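El cero rojo: crónica de una reposición que se torció en Landia

A las dos de la madrugada, un supermercado cerrado suena a frigoríficos. Me encanta ese ruido. Llevaba meses queriendo ver de cerca el programa de reposición automática de Landia, la cadena de tiendas de barrio que prueba sus robots en Bragança, y en noviembre me dejaron pasar una noche entera entre los pasillos y otra, bastante más larga, leyendo registros de fallos. Lo segundo fue casi mejor que lo primero.

El sistema se llama Wakstead y lo desarrolla Gristbridge, una empresa pequeña que empezó haciendo software para almacenes y que un buen día decidió meterse en el terreno más ingrato de todos, el lineal de una tienda de verdad. En un almacén las cajas son cajas. En una tienda hay botellas altas detrás de otras más bajas, baldas inclinadas, etiquetas de precio que sobresalen y, sobre todo, envases blandos. Los envases blandos son una maravilla para el cliente y una pesadilla para una mano mecánica: cambian de forma en cuanto se tocan, brillan, se pegan unos a otros.

El incidente del que vengo a hablar ocurrió precisamente con uno de ellos, una bolsita de salsa de tomate con tapón de rosca. La tarea parecía modesta: coger las bolsas de dos en dos, comprobar que eran el mismo producto y colocarlas juntas. Wakstead la había completado 111 veces seguidas sin una sola intervención. En el intento siguiente, la mano izquierda cerró los dedos, el programa leyó que no había cogido nada y volvió a cerrar. Y otra vez. Cada reintento partía de la fuerza del anterior y le sumaba un poco más.
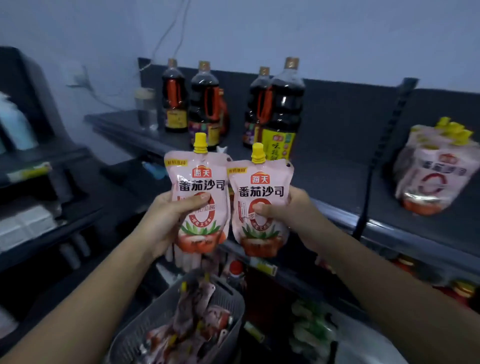 La bolsa aguantó tres apretones y al cuarto se abrió por la costura inferior. El tomate salió a presión, cayó sobre las baldosas y dejó el pasillo convertido en una pista de patinaje. No había clientes, por suerte, pero sí una persona del turno de noche que acudió al oír el golpe, resbaló y se agarró a tiempo a una estantería. Salió sin un rasguño. Gristbridge lo anotó igualmente como incidente de seguridad, y me parece un acierto enorme: el parte describe el resbalón antes que la avería, con todo detalle, y solo después entra en el código.

Lo bonito (perdón por la palabra, pero a quienes disfrutamos con estas cosas un buen análisis de fallos nos alegra la semana) es que ninguna pieza estaba rota. Los motores respondían, los sensores de los dedos medían bien y la cámara veía perfectamente. El problema estaba en la pregunta que el programa se hacía a sí mismo para saber si tenía el producto en la mano. Para contestarla buscaba en la imagen una marca de referencia del envase. Si la encontraba entera y en la posición esperada, agarre correcto. Si no, agarre fallido, y a repetir.

La marca elegida era el rasgo gráfico más grande, lo cual sobre el papel tiene toda la lógica del mundo. Es lo que mejor se distingue de lejos, lo que resiste los reflejos del plástico y lo que permite contar bolsas en una balda mal iluminada. Durante las primeras pruebas los dedos entraban por los bordes y la marca quedaba a la vista. Después alguien mejoró el agarre, con toda la razón, para que las bolsas dejasen de escurrirse, y el pulgar pasó a apoyarse delante. 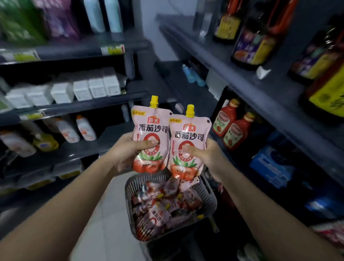 Con ese cambio, el sistema se quedó ciego justo en el momento de acertar. Cuanto más firme era la sujeción, más probable era que el programa la diera por perdida. Basta mirar dos bolsas cogidas así, una junto a otra, con los pulgares cruzados por delante: el gran cero rojo queda tapado en parte, mientras que los tapones amarillos y los caracteres negros del nombre siguen bien visibles. ¡La información estaba ahí, unos centímetros más arriba! En las 111 veces anteriores, el pulgar había dejado libre lo suficiente para superar el umbral, siempre por poco. Nadie había mirado ese margen, porque el panel de control solo mostraba un aviso verde.

La corrección tiene tres partes y la primera es de una sencillez deliciosa. Wakstead ya no busca una sola marca, sino varias repartidas por el envase, y se conforma con que coincidan las que no quedan debajo de un dedo. La segunda es que los sensores de contacto tienen voto: si las yemas notan presión y la cámara dice que la mano está vacía, el robot se detiene y pide ayuda. Antes ganaba siempre la cámara.

La tercera es la que yo habría puesto primero. Hay un tope de fuerza para cada tipo de envase, fijado fuera del programa de agarre, y el número de reintentos se limita a 2. Un reintento ya no puede apretar más que el anterior. Si falla el segundo, las manos dejan la bolsa en el cesto, los brazos se retiran y se enciende una luz ámbar al principio del pasillo, visible para quien se acerque.

Para comprobarlo, el equipo repitió la maniobra 100 veces con el pulgar colocado a propósito en el peor sitio posible. Hubo 30 paradas con petición de ayuda y ninguna bolsa reventada. Treinta paradas son muchas para una tienda que quiere abrir con las baldas llenas, y en Gristbridge lo reconocen sin rodeos; ahora trabajan en que el robot gire un poco la muñeca y vuelva a mirar antes de molestar a nadie.

Me quedé hasta casi las seis, viendo pasar bolsas. Hacia el final la luz ámbar se encendió una vez, los brazos retrocedieron despacio y alguien del turno vino, miró al suelo antes de dar el último paso y recolocó la bolsa a mano. El robot siguió con la siguiente.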